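Roald Brekke
September 6, 2023

New result from the Setitar project, written up as a thread. Short version: if you randomize the lighting and wall textures in simulation but leave the wrist camera pose fixed, you get a policy that handles dim rooms well and falls apart when the camera bracket moves by 2 degrees.

Setup first. Everything below is simulated. Parallel gripper, wrist camera, position control. The task is pick, hold, carry, place. We trained on 1078 demonstrations generated by a scripted planner, then filtered for clean grasps.

The policy is plain behavior cloning with a small image encoder. It takes the wrist view and the joint state and predicts a short chunk of actions. No depth, no object pose, no language. We kept it boring on purpose so the data would be the only thing changing between runs.

The data comes in 4 versions. Version A has fixed lighting and fixed textures. B randomizes lighting. C randomizes lighting and textures. D does both and also jitters the camera pose relative to the gripper. Same trajectories in all of them, re-rendered. The re-rendering is done in Toreo, our in-house renderer.

Re-rendering matters more than it sounds. If you collect new trajectories for each version, you change the grasps along with the pixels, and then you can't say which one moved the number. We made that mistake in August and threw the runs out.
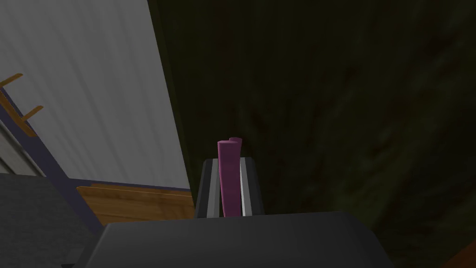
Wrist view during a hold, version C. Purple object between the fingers, dim lighting, large dark surface behind it.

Views like this are where A fails. Its release timing depends on the contrast between the object and whatever is behind it. Put a dark background there and it tends to open early. B fixes part of that. C fixes nearly all of it.

Now the part I did not expect. C and D are level when the test camera matches the training camera. Rotate the test camera by 2 degrees and C drops well below D. It even drops below A on the approach phase. D barely moves.

Our best guess: with textures randomized, the encoder leans on the one thing that never changes, the fingers sitting at the same pixels every time. That's a fine cue until it shifts. We masked out the fingers at test time and C got much worse, which fits. It doesn't prove it.

Each version was trained with 15 seeds. The gap between C and D under rotation holds for every one of them. The gap between B and C is smaller and I would not lean on it.

Limits: one gripper, one task family, rigid objects only. No hardware numbers yet. Hollero has the same camera bracket on a real arm and those tests are next.

Practical note if you use a similar pipeline: add pose jitter before you add more textures. It costs one extra line in the render config and no new demonstrations.

Code for the re-rendering step goes up once Solberg is done cleaning out the hard-coded paths. Config files for all versions will be in the same place.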